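Monday, September 8, 2025
Bench notes, phone stand jig

Picked up where I left off Friday. Stand v3 is out of the clamps, glue feels good, no squeeze-out on the face side. Left shoulder a hair proud, took it down with the block, 220 then a wipe. Did NOT touch the slot yet.

Adel Ait Ali stopped by before lunch and we went over what the El Ouafi people want. Short version: a stand that holds a phone upright, portrait, no lean to either side, and you can pull the phone out one-handed without the stand coming with it. That last part is what killed v1. v2 was heavy enough but the lip covered too much of the bottom of the screen and they hated it.

So for v3:
lip dropped to 7 mm
felt in the slot, both walls, glued not stick-on (the stick-on rolled up at the corners after a week on my own desk)
slot floor dead flat, no more rounded bottom
base wider at the back only

Slot cut went ok. First pass wandered at the far end, my fault, fence wasn't locked. Shimmed it with card and recut. There is a small step inside where the two passes meet but the felt hides it. Will not hide it if we ever do a bare version, so note to self: LOCK THE FENCE.

Spare felt is the gray from Clomau. Nearly out. The Brirnau stuff is thicker and sheds, don't use it in the slot, fine for the feet.

Phone charged to full before starting so it wouldn't nag me with low battery stuff halfway thru. Cleared the notifications too. Wallpaper left on the blue circle one, easy to judge tilt against it from across the room, better than a page of icons.
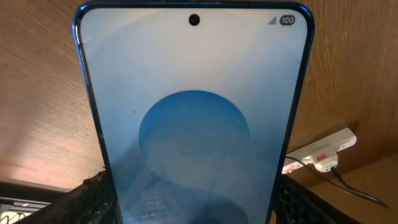 Pull test after that. 50 pulls, one hand, phone straight up and out. Stand lifted with it on the first few, then the felt bedded in and it stopped. Not sure I like that. A customer won't do a break-in. Either open the slot a touch or press the felt with a caul overnight before it ships. Adel says caul. I say open the slot, faster. Try both on the next two blanks and see who buys coffee.

Tap test: poking at the top corners of the screen with a finger, normal texting force. Rocks a little on the right. Base has a slight cup on that side, could see light under the straightedge. Flattened on the plate, rocking gone or nearly. Should have checked before glue up. Add to the checklist.

Finish — only one coat of oil on so far, on the base and the back. Leaving the slot dry, felt glue doesn't like oil. Rag is hung up outside, don't ball it up in the bin please, whoever is in here tonight.

Weight. Bare stand is 200 g on the little scale, wanted a bit more. Could let a steel slug into the back of the base but that's another setup and another thing to come loose. Skip unless El Ouafi complain.

Drokville order: they want 35 of these if the sample passes, delivered in December. Doable if I do the slots in one run and don't change the fence in between. Not doable if each one needs fitting by hand. So teh felt question has to be settled first, before I cut any more stock.

Left to do
second coat, tomorrow first thing
two new blanks, one open slot, one caul
ask Clomau about felt by the roll, not the sheets
checklist: fence, base flat, dry slot
sharpen the wide chisel, it's been bad since August
send Adel the lip measurement, he asked twice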